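So Nirka sent the landlord letter again. Kitchen "refresh" across the building, and our share is $2,814. Apparently old cabinets "reduce home value." Says who? The people selling cabinets.

I asked Anca Jitaru, who got hers done in September. Two hinges sag already and she's still waiting on a call back.
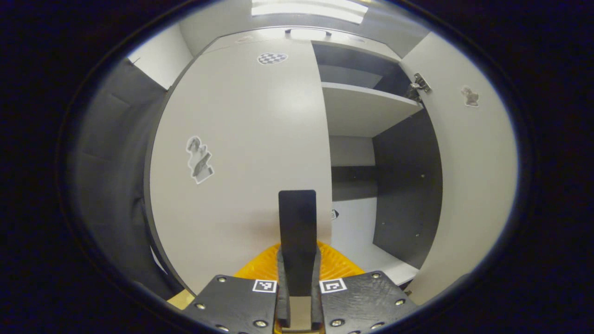
Also love that the letter says "most residents agree." There are 212 units here. I've asked everyone on my floor and can't find one who was even asked.

If the doors open and close, I don't see what we're refreshing. Send me the survey, with the real numbers, and I'll read it.

Until then I'm not signing. Liviu Cozma isn't either.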